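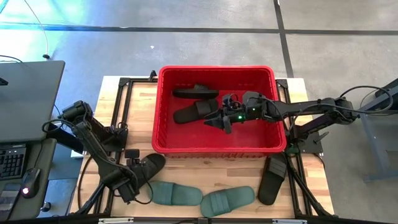

Red bin on the bench, two black slides in it

Print this page | E-mail this thread

Karnbridge Leisure Kit Forum > Storage and Changing Areas > Slides: pairs or loose in the bin?

Posted 7/25/26 by drainchannel

We're replacing the open shelf for loan slides at the Gornthorpe pool entrance with bins. The one I'm trying is a Montoya 2823, the rigid red one with the thick rim. The slides are Grunasport, mostly black, with a few teal in a smaller size.

The question is whether to pair the slides before they go in or put them in singly and let people sort it out at the other end. I've been trying it single. They go in quickly and there's plenty of floor left with only a couple in, but they don't all land the same way. One is sole up on its edge against the back wall, the next is flat with the footbed up. Neither position is stable once you start adding more on top.

Does anyone run loose bins for footwear, and if so what depth do you fill to?

Posted by polymer_tom

Loose is fine for a short session. For overnight I wouldn't. Moulded straps take a set if they're left under load, and a slide on its edge at the bottom of a full bin has all the load on one side of the strap. We had a batch go out of shape in August when the plant room heat got into the store.

What's the strap like on yours? Smooth or ribbed?

Posted by drainchannel

Ribbed. Three raised ridges along the length, matt finish, fairly thick section. Footbed is finely textured.
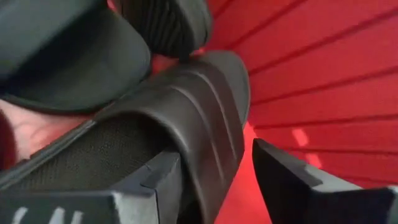 Strap detail, black slide, with others resting against it

Posted by polymer_tom

That's a reasonable section. The ridges will stiffen it along the length but do very little against flattening. Note also where the neighbouring ones are bearing on it. Ridges catch on each other when you pull one out from underneath, so people tug, and the tugging is what does the damage at the point where strap meets sole.

I'd still pair them. Sole to sole, straps outwards, stood on edge in a row. You get more in and the straps carry nothing.

Posted by benchlevel

Disagree with the above. Sole to sole is the worst arrangement for anything that has been on a pool deck. Two flat faces together hold water between them and you will smell it by the third day. Loose in the bin leaves gaps for air to move. It's untidy but it's the better option for drying.

Is the base of that bin drained? I can see slots high up on the inside wall in the Montoya catalogue but they're no use for water.

Posted by drainchannel

No drainage in the base, it's flat. The slots are near the top of the wall only. I could drill it, although the supplier says that voids the load rating. The slides come off a rack before they go in the bin, so standing water shouldn't be much of an issue.

Posted by benchlevel

Then the drying argument is weaker than I thought, if the rack stage is actually kept to. Ours wasn't. I'd put a mesh mat in the bottom regardless.

Posted by polymer_tom

A mesh mat is sensible with either method. Pairing also means you find the odd ones at the time of putting away, and sizes stay together. With mixed colours you have the sizes marked for you already, so use it.

Posted by drainchannel

Tried mixed colours, single, no order to it. Result below. The teal ones ended up one across the other, with the lighter teal also over the end of a black. Finding a teal is easy enough. Matching two blacks for left and right is slower, as you have to turn them over.
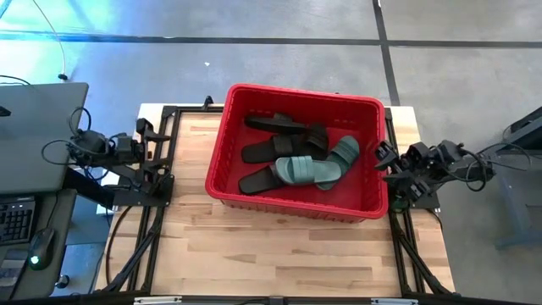 Black and teal together, no pairing

Posted by spanner_east

Coming at this from the counter side. We issue more than 1000 pairs over a summer and time at the hatch matters more to me than strap set. Loose bins were slow for exactly the reason given in the last post. We went to 2 bins, one for lefts and one for rights, filled loose. Staff take one from each. No pairing step and no digging for a match.

It does need both bins at the same height and the same side every day - swap them once and you'll be issuing two lefts.

Posted by benchlevel

That's the best suggestion so far. It keeps the air gaps too.

Posted by polymer_tom

It doesn't address the load at the bottom. Limit the fill to half the wall height and I'd accept it for daytime use. Overnight they should be back on the rack.

Posted by drainchannel

Half height is workable. I'll order a second bin and run lefts and rights for 14 days, teal kept separate in a small tray. Mesh mat in both. No drilling for now.

polymer_tom - do you have a part number for the mat? The one in the Karnbridge list is cut for the narrower bin.

Posted by polymer_tom

No part number, we buy it off the roll and cut it with shears. Leave it a finger's width short all round or it rides up at the corners.

Print this page | E-mail this thread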